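Foot Care Without the Rush: A Conversation at the Drurkel Clinic in Brikdale

The Drurkel clinic opens at 7:30 in the morning, and by eight there are usually a few people in the waiting room with one shoe already loosened. The practice has two podiatrists, one physical therapist and a front desk that also sells insoles. The senior podiatrist has worked in Brikdale for most of her career. She agreed to talk on a Tuesday between patients, on the condition that the article be about feet and leave her name out of it.

We started with heel pain, which takes up more of her week than anything else.

"It's the first steps in the morning," she said. "People tell me it feels like stepping on a nail. They get up, they limp to the bathroom, and by the time they've had coffee it has eased off. So they put up with it. Then six months go by and they can't walk the dog."

The usual cause is irritation of the plantar fascia, the thick band of tissue that runs along the bottom of the foot from the heel to the toes. It tightens overnight and gets pulled when a person stands up. She said most cases get better without injections or surgery, but that the time it takes surprises people.

"They want two weeks. I tell them to think in months. If you've had it since last summer, it isn't going to be gone by the weekend."

Last year the clinic logged 3,288 visits. That figure includes follow-ups, nail care and the diabetic foot checks that the practice does for people in the north end of the county. I asked what share of those visits could have been avoided.

"I don't like that question," she said. "Someone comes in with a thick nail they can't reach anymore. Could they have avoided it? They got older. Their back is stiff. I'd much sooner they came in than tried it with kitchen scissors."

She does think a lot of trouble starts with shoes. Her complaint is mainly about size. Adults get measured once, she said, often as teenagers, and go on buying the same number for the next forty years. Feet tend to get longer and wider with age, and more so after pregnancy or weight gain. She keeps a metal measuring device by the exam chair and uses it on nearly every new patient.

"I had a man last month in a ten who measured eleven and a half. He'd been told he had a nerve problem. He may have one. But first we're getting him into a shoe that fits."

Her advice for buying shoes is simple enough. Go late in the day, when the feet are a little swollen. Bring the socks you plan to wear. Stand up in both shoes, and leave a thumb's width in front of the longest toe, which may be the second one. If the shoe has to be broken in, put it back.

She is less interested in price. "I've seen good shoes at forty dollars and bad ones at two hundred. Try to fold it. It should bend at the ball of the foot. If it bends in the middle, that's a slipper."

The physical therapist joined us for a while. He came to the clinic from a hospital outpatient department and now runs the exercise side of the treatment, including a program the practice calls Trummer. The name comes from the street where the first sessions were held. Patients come once a week for 6 weeks and do the rest of the work at home.

"The basic one is a calf raise on a step with a rolled towel under the toes," he said. "Three seconds up, hold it for two, three seconds down. Every other day. That's most of it."

I asked what the rest was.

"Getting people to do it."

He has tried printed sheets, phone reminders and a paper diary. The diary works best, in his view, though he couldn't say why. Patients who fill it in tend to bring it back, and patients who bring it back tend to improve. He pointed out that this may only mean the careful people were going to improve anyway.

Trummer has also changed how the clinic handles ankle sprains. Ten years ago the standard instruction was rest and ice, and a good deal of both. Now he has people moving the ankle gently within the first few days, as long as a fracture has been ruled out, and standing on one leg as soon as they can do so without sharp pain.

"A sprain that never got any balance work is the one that goes again," he said. "They step off a curb and over it rolls. We see the same ankle three, four times."

Balance came up again when the talk turned to older patients. He asks them to stand on one leg near a counter and times how long they last. Some are at it for half a minute. Others put the foot down straight away and laugh. He doesn't treat it as a test to pass. It gives him a starting point, and he likes that it costs nothing and takes less than a minute.

The podiatrist came back in at that point and picked up the subject of diabetes. Loss of feeling in the feet is one of the more common complications, and it is the thing she worries about most. A patient can walk all day with a pebble in the shoe and find out only when the sock comes off.

"Pain is useful," she said. "When it's gone, your eyes have to do the job. Every evening, look at the top, the bottom and between the toes. If you can't bend that far, use a mirror on the floor, or ask someone in the house."

She asks patients with diabetes to call the same day about any break in the skin, any new redness or warmth, or any blister. The front desk has orders to fit those calls in. She would prefer to see ten people who turn out to be fine. 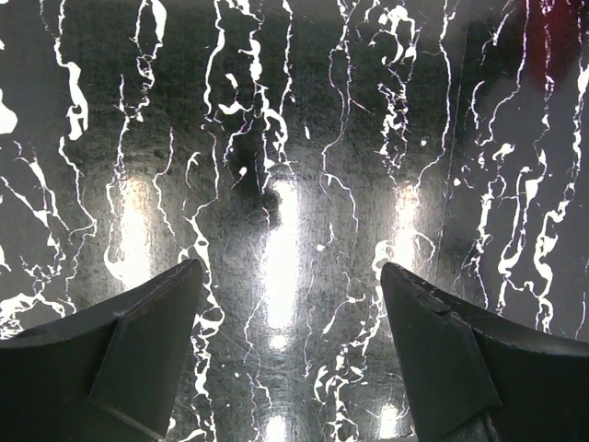 Going barefoot is the other habit she asks those patients to give up, including indoors. Most of the punctures she treats come from kitchens and bathrooms: a staple, a bit of glass, a toothpick. A closed slipper with a firm sole is enough for the house. She also wants them to check bathwater with an elbow before stepping in, as numb feet are a poor judge of heat.

We talked about insoles. The clinic sells a ready-made one called Drakosach for $80 and also takes casts for custom pairs, which cost a good deal more. I asked whether it was awkward to recommend something that is for sale twelve feet away at the front desk.

"Yes, a bit," she said. "So I tell people they can start with one from the drugstore. If it helps, stay with it. If it helps some but not enough, we'll try the Drakosach. Custom is for a foot that has something going on that a ready-made insole can't handle."

She writes custom orders for fewer patients than she used to. Early on she cast nearly everybody with heel pain. Over time she noticed that many of them did as well with the cheaper kind and a proper stretching routine, and she changed her practice.

The therapist is cooler still on the subject. He sees an insole as a way to calm things down while the foot and calf get stronger. "Some people need one for good," he said. "A lot of people need one until summer."

There was some disagreement between them about minimal shoes, the thin flat kind with a wide toe area. He wears them himself and thinks they are fine for a healthy foot, provided the change is slow. She has treated several stress fractures in people who switched in a single weekend and went for a long run.

"He says slow and they hear Saturday," she said.

"I say ten minutes a day," he said. "I write it down for them."

Of the visits logged last year, 2,970 were with patients who had been to the clinic before. The podiatrist took that as a mixed sign. Some of it is routine nail care and diabetic checks, which are meant to repeat. Some of it is people whose heel pain came back after they stopped exercising. She would like to see more first visits, and earlier ones.

When should a person come in? She gave a short list. Heel pain that hasn't started to ease after a few weeks of better shoes and stretching. An ankle you can't put weight on for four steps. A nail edge that is red, swollen or draining. Numbness or tingling that is new. Any wound on the foot of someone with diabetes or poor circulation, and that one is for the same day.

For everyone else she had fewer instructions than I expected. Wash the feet and dry between the toes. Cut nails straight across. Put cream on dry heels, but keep it out from between the toes, where damp skin breaks down. Change shoes from one day to the next so that each pair can dry out.

The waiting time for a first appointment is currently up to three weeks, longer in March when the running season begins. Existing patients can call the front desk for cancellations, which are given out from 7:30 each morning.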